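Everything in its bin: a morning with the woman who packs the storm boxes at Zastau

The first thing I am offered at the Zastau store is a chair, and the second is a warning not to put my bag down on anything grey. "If it goes in a bin, it gets packed," says the woman who has run the packing room here for longer than she cares to work out, and who would like me to call her the packer and leave it at that. "I once sent a man's sandwiches up to Pesidberg. He was very nice about it, considering."

The store sits at the bottom of the valley, in what used to be the seed merchant's, with a date stone over the door that says 1754 and a doorstep worn into such a dip that you feel you ought to step over it. From here the storm boxes go out to Brillau, to Hattar and to the scattered farms above Pesidberg, where a fallen tree can mean a night or two without power and without much in the way of callers. Each household on the list has a box of its own. It comes back to Zastau in the summer to be emptied, checked and filled again, and it goes home in September before the weather turns.

I had pictured something rather grim, all tinned meat and instructions. She laughs at that for quite a while.

"People do think it's going to be like the war," she says. "It's a torch and a blanket and something to do with your hands. If you've got light and you're warm and you've got a pack of cards, you'll be all right until somebody comes up the road."

She makes tea before we go any further, in a pot that has lost its own lid and acquired another one, and we drink it standing up at the window, because she likes to keep an eye out for the van. She grew up at Hattar, the last house before the track gives out, and remembers her mother lighting the stove with a candle stub held in a spoon. There was a drawer for dark evenings, she tells me, and everything in it had been put away by someone in a hurry.

"You'd put your hand in and get string. Always string! You'd get a cork and the key to a clock we didn't have. My father would be at the other end of the kitchen calling out, have you found it, have you found it, and my mother would say she'd found some more string."

So when she took on the packing room she had, as she puts it, opinions about drawers. The old boxes had been filled by whoever was free that day, in whatever order things came to hand, and the torch was usually at the bottom with the blankets on top of it. She stood it for one winter. Then she asked for open bins to sort into, and a proper table to stand them on, and she began again from the torch upwards.
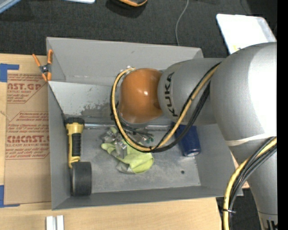 Torches are the subject on which she is happiest to be kept talking, and I am afraid I kept her talking. She likes them laid out in the big grey sorting bins before any packing is done, one bin at a time on the pale wooden table, with a good light to see by. A yellow and black one like the torch lying along the left side of the bin is just the sort she favours. "Yellow you can find," she says. "You can find it in a cupboard and you can find it in the grass. We had some all-black ones given to us and they were lovely torches, really well made, and every one of them got lost." She also approves of a ribbed grip, having spent a good many evenings trying to hold a smooth torch in a wet glove while shutting up hens.

Every torch is switched on and off before it goes anywhere near a household box, and then the batteries come out again and go into a paper envelope with the date on it. The one on top of the pile when I visited said Mon 4 August, in a round and very patient hand. Each box gets 2 sets, she explains, writing the figure on the back of an envelope for me as if I might forget it on the bus, and the sets are never put in the same envelope. I ask whether it wouldn't be easier to leave the batteries in. She looks at me kindly.

"And have you ever opened up a torch that's been left three winters with its batteries in?"

I have. We leave it there.

The bins themselves have been in service a good while, and she is fond of them too, though she would never have chosen the colour. Tall sides are what she asked for, so that nothing rolls away, and a bottom she can wipe. She doesn't mind a scratch. Scratches show that a thing is being used, she says, and she has a low opinion of storerooms where everything looks as though it came that morning. Her own kitchen, she admits, is run along much the same lines, and her grandchildren have been known to label the biscuits.

After the torches come the blankets, which are folded in thirds and then rolled, and after those the small bag with the cards, the matches, a pencil and a notebook. The notebook was her idea. It was meant for telephone numbers, but when the boxes come back in the summer she finds all sorts written in them: scores from games of rummy, shopping lists, a drawing of a cat. One from Brillau had a whole letter in it, to a sister, written on a night when the lights were off and apparently never posted. She tore the pages out with great care and sent them back up with the van.

"I didn't read it," she says, and then, after a mouthful of tea, "I read the first line, to see what it was."

The torch goes in last of all, on the top, handle towards the lid, so that it is the first thing a hand comes to in the dark. She shows me with her eyes shut. She lifts the lid, reaches in and has it straight away, and she is so plainly pleased about it that she puts it back and does it again.

There are 30 boxes still to fill before the van goes to Pesidberg, and I offer to help with some of the rolling. My first blanket is inspected, unrolled and handed back to me. My second is allowed to stay, although I notice as I am putting on my coat that she has gone back to it and is just tucking in the corner.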